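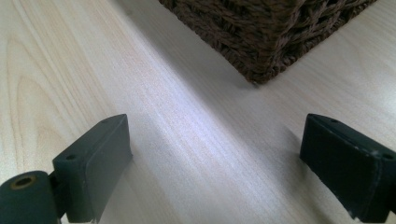
Pale wood and the corner of the brown basket.

So I finally did a skate contest again. I'm 69, if you're new around these parts, and the last time I rolled into a bowl with a number on my back there were no phones to film it with. The Kullness Masters takes anyone over 50, they had room in the oldest bracket, and I'd sent in the form before my knees got a vote.

There were 19 of us in that bracket, which floored me! I was expecting four guys and a folding chair. The park sits right behind the old Brida rink (long closed, the sign is still up) and the bowl is deeper than it looks in the videos – nine feet at the far end with a mean little kink where the two pours meet. I hung up on that kink twice in practice and both times I got up very slowly.

The format is two runs, 45 seconds each, best one counts. My first was a mess. I dropped in too far left, lost my line, did a couple of sad carves and rolled out. The second was a lot better. Frontside grind over the shallow end, a long carve through the kink without touching it, then a backside grind I've been working on since December. I tried a rock 'n' roll as the buzzer went and stepped off. They don't take points away for that after the buzzer, I asked.

I came in eleventh, and I've been telling everyone at the grocery store.

I rode the Irus deck, the wide one, with the soft wheels. A few of the other riders thought I was nuts to run soft wheels in concrete that slick, and on the first run they may have been right. I might try something harder before the spring one over in Lis, where the bowl is rougher and you can hear people coming from the parking lot.

The crowd was bigger than I figured. They read out 3,738 for the whole day, although most of those came for the BMX finals at 5 p.m. and only caught the end of our session. Those kids are out of their minds. One of them cleared the hip and landed a good 12 feet down the bank, and the whole fence was shaking.

Entry money went to resurfacing the shallow end. They still need 2,000 dollars, so if you skate there, throw something in the box by the gate.

Hip is sore, elbow is purple. I'm skating again as soon as I can lift the board.

COMMENTS

rollsaround says:
Eleventh out of 19 is great! That kink got me too, I went over the nose on it last year.

deepend_dad says:
Go harder on the wheels for Lis, but not too hard or it'll rattle your teeth out. What width is the deck?

Blog author says:
Ten inches. It's a boat and I love it.

mossy77 says:
I was at the fence for the BMX and had no idea the masters were on first. Next time I'm coming early.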